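Accueil | Archives | Fils | S'abonner
Liste Andero – juillet, 18 h 40
Par Halina Pietrzak

Bonjour,

> Faut-il garder le bulletin papier ? Il nous coûte 277 euros par numéro.

Je suis pour, au moins jusqu'à l'hiver. Onze abonnés n'ont pas d'adresse électronique. 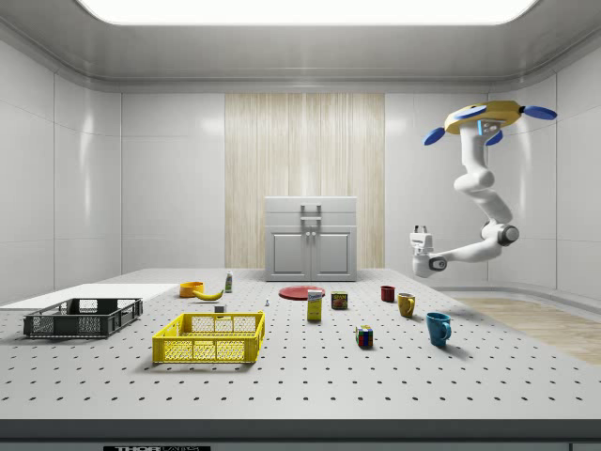 Table perforée, caisses, tasses et bras robotique blanc

On peut passer de 40 à 32 pages – l'agenda est déjà en ligne. Envoyez-moi vos textes avant la fin du mois.

Halina

2 réponses | 0 partage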